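Search this site Go

July
Posted by Myrtle Pruitt

Shelf sag, second attempt

The long shelf in the back room has dropped 5 mm at the middle since I loaded it. The span is 56 cm between brackets and the board is 19 mm thick, which ought to be enough for paperbacks. It is carrying hardbacks, and those weigh far more per centimetre of run than I had allowed for.

I weighed one full bay on the bathroom scales: 29 kg. Konrad Wróbel lent me his copy of the Dudmont load tables, which assume an even load and a board supported at both ends. Mine runs over three brackets, so the middle one takes the largest share. It had also pulled slightly out of the plaster. 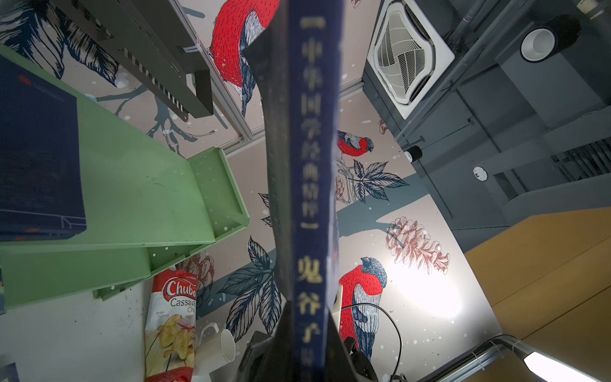 The first fix was a longer screw in the same hole. It held for a week. The second was a Kadix plug with a wider collar, set into a fresh hole 30 mm lower, and the bracket moved to suit. No further movement so far, measured against a taut string.

Sag that has already set in does not come out when the load is removed. I turned the board over and put the heavy volumes directly above the brackets, with the lighter ones between. A batten glued under the front edge would stiffen it further. I will do that when the glue arrives.

Contact | Copyright Myrtle Pruitt | Back to top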